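Acta de la reunión ordinaria del grupo de trabajo de formación y evaluación
Programa Rinum
26 de julio de 2019

Preside la sesión la coordinación del programa. Se aprueba sin enmiendas el acta anterior.

Punto 1. Cuestionario de satisfacción del personal

La secretaría presenta los resultados del cuestionario distribuido en abril entre las sedes de Koppel y Dultilel. Se recibieron casi 50 respuestas. El apartado sobre carga de trabajo quedó en blanco en buena parte de los formularios de Dultilel, y varias personas señalaron que las preguntas abiertas repetían lo ya pedido en la escala.

Se debate si conviene mantener la escala de cinco grados. La coordinación entiende que modificarla impediría la comparación con la edición anterior y propone conservarla, con una nueva redacción de los enunciados.
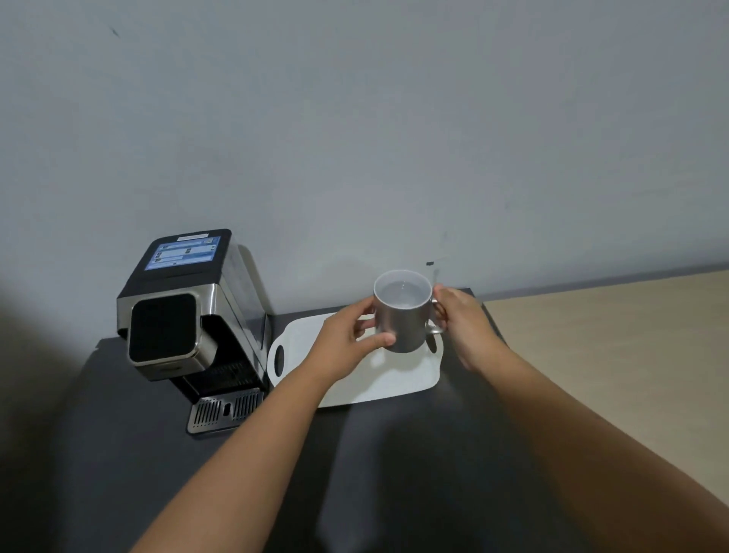

Ona Vītola manifestó su desacuerdo con esa propuesta: a su juicio, la comparación ya estaba comprometida por el cambio de enunciados, y pidió que al menos se probara el texto nuevo en una sede antes de extenderlo a la otra. Solicitó que constara en acta.

Se acuerda realizar una prueba previa en Koppel, con un plazo de respuesta de dos semanas.

Punto 2. Herramienta de recogida de datos

Se informa de que la licencia de Solo permite exportar los resultados por departamento — no así por puesto, dato que deberá tratarse aparte. Queda pendiente la consulta a la asesoría jurídica sobre el periodo de conservación de los formularios.

Punto 3. Ruegos y preguntas

La sede de Dultilel solicita recibir la convocatoria con mayor antelación. Se toma nota.

Sin más asuntos que tratar, se levanta la sesión.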